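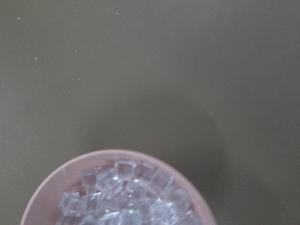

About Trondilwood

Trondilwood supplies tabletop goods to cafes, caterers and rental houses. The company was set up in November by two former buyers from Pundberg and works from one unit on Palamarchuk Road.

The catalog holds 466 items in 3 groups: bowls, serving pieces and table surfaces. Bowls ship in cartons of 48. Mixed cartons are available in the Trellari range only.

Finishes are matte or satin. Color samples are sent on request and should be returned within 6 weeks.

Trade accounts: use the form on the Contact page.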